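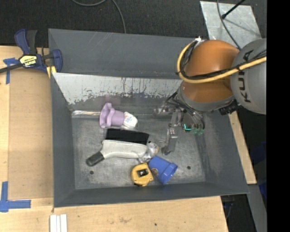
Bins and small parts — a few notes before the weekend

December 2, 2022

Quick one this month, running behind on everything.

The gray metal bins. Yes they look rough. Scuffed walls, scratched floor, paint chipped back to darker metal along the sloped panel. Still good. Please dont put them in the scrap pile, we lost 2 that way in February and Stillis wanted 500 for a replacement set.

If the chipped edge bothers you, a light sanding is enough. Knock off the ragged bits, wipe down, leave it. No need for a full repaint. New paint on the inside gets scraped off in a month anyway. Gloves on, old paint edges are sharp.

The small round holes in the floor stay open. Had someone tape over them last time and the glue was a pain to get off.

Loose plastic parts — one layer on the bin floor, please, no heaping. Odd shapes are fine. Anything with a wide flange can lie on its side, standing it up just means it falls over when the next thing goes in. Light purple pieces go back to the Arlow shelf at the end of the day. Everything else to Trasmont, top rack, labels facing out.

Labels: down to the last 100. Another 200 on order from Tanabe, should be here before the holidays but no promises. Untill then use masking tape and a marker, write big.

Bench tops next. They are wood and they mark easily, so lift the bins, don't drag them. Felt pads are in the drawer under the sink, help yourself.

Sign-up sheet for the shelf clear-out is by the door. Bring a broom if you have one.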